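Araya Teleop & Record: Häufige Fragen zur Software

Stand: 9. Juli 2022

Diese Seite sammelt Fragen zu Aufzeichnung, Synchronisation und Wiedergabe mit dem Softwarepaket Araya. Fragen zur Mechanik der Handgreifer gehören in das Hardware-Handbuch von Dutell.

Welche Datenströme schreibt der Recorder?

Pro Handgreifer ein Kamerabild, die Öffnungsweite und die Pose. Dazu kommt das Bild der Kopfkamera. Jeder Strom erhält eine eigene Datei mit eigenem Zeitindex. Zusammengeführt wird erst beim Export, damit ein fehlerhafter Strom die übrigen nicht unbrauchbar macht.
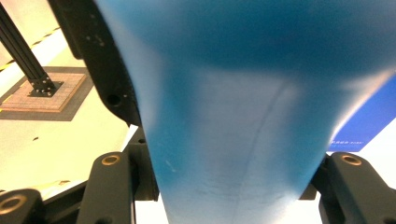

Nustov-Softwaregruppe

Warum verliert die Posenschätzung bei nahen Objekten die Spur?

Füllt ein glattes, texturarmes Objekt den größten Teil des Kamerabilds, bleiben für die visuelle Odometrie nur die Randbereiche mit Hintergrund übrig. Brauchbare Merkmale liefern dann Bodenmarkierungen, Profilfüße oder Mattenkanten. Überbelichtete Flächen liefern keine. Araya schaltet unterhalb von 42 verfolgten Merkmalen auf reine Inertialintegration um und setzt im Zeitindex das Flag POSE_DEGRADED.

Wie lange ist die reine Inertialintegration zulässig?

Voreingestellt sind 500 ms. Danach wird die Pose als ungültig markiert, die Aufzeichnung läuft aber weiter. Der Wert lässt sich über tracking.imu_only_max ändern. Höhere Werte verschieben das Problem meist in das Training.

Muss ich die Greiferfinger im Bild maskieren?

Ja, für die Odometrie. Die Finger und Gelenkarme sind starr oder nahezu starr mit der Kamera verbunden und täuschen dem Schätzer sonst Stillstand vor. Die Maske wird aus der gemessenen Öffnungsweite berechnet und für jedes Bild neu gesetzt. Eine statische Maske reicht nur bei dauerhaft geschlossenem Greifer. Im Export bleibt das Bild unmaskiert.

Wie werden die beiden Handgreifer zueinander synchronisiert?

Über einen gemeinsamen Hardwaretakt. Die Inertialsensoren laufen mit 1000 Hz, die Kamerabilder werden auf den nächstliegenden Takt gestempelt. Netzwerkzeit wird nur für den Dateinamen verwendet. Wer die Greifer an getrennten Rechnern betreibt, braucht die Taktbrücke von Wollus und muss clock.source auf external setzen.

Wo liegt der gemeinsame Ursprung der Posen?

Im Ursprung der Tischkalibrierung. Beide Greifer werden vor der ersten Episode nacheinander an denselben Referenzpunkt gehalten, danach schreibt araya-calib die beiden Transformationen in die Sitzungsdatei. Wird der Tisch verschoben, ist die Kalibrierung zu wiederholen. Ein Versatz von 7 mm zwischen linkem und rechtem Greifer fällt bei einarmigen Aufgaben kaum auf, bei beidhändigen Griffen an einem Objekt dagegen sofort. 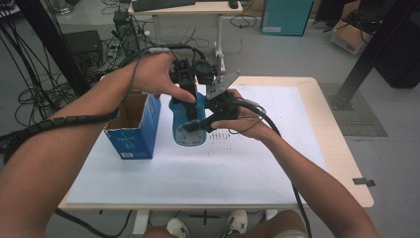 Bei solchen Griffen prüft araya-check zusätzlich den Abstand der beiden Greiferposen über die Dauer des Kontakts. Driftet er, obwohl beide Öffnungsweiten konstant bleiben, wird die Episode als verdächtig gelistet und vom Export ausgenommen. Mit --keep-suspect lässt sich das übersteuern.

Kann die Kopfkamera die Greiferkameras ersetzen?

Nein. Hände und Greifer verdecken in der Kopfansicht häufig den Kontaktbereich. Die Kopfkamera dient als Kontext für die Policy und als Hilfe beim Segmentieren der Episoden.

Wie erkennt die Software Anfang und Ende einer Episode?

Standardmäßig durch zweimaliges schnelles Schließen des linken Greifers. Alternativ kann ein Fußschalter oder ein Tastaturkürzel konfiguriert werden. Die Geste selbst wird beim Export abgeschnitten.

Der Export bricht mit E_INDEX_GAP ab. Was bedeutet das?

In mindestens einem Strom fehlen aufeinanderfolgende Zeitstempel. Häufigste Ursache ist ein überlasteter USB-Controller. Beide Greiferkameras an getrennte Controller anschließen und die Sitzung mit araya-check --streams prüfen. Vorhandene Lücken werden nicht interpoliert.

Welche Exportformate gibt es?

HDF5 und Zarr. Ein Export als ROS-2-Bag ist für Oktober vorgesehen, zunächst ohne die Greifermasken.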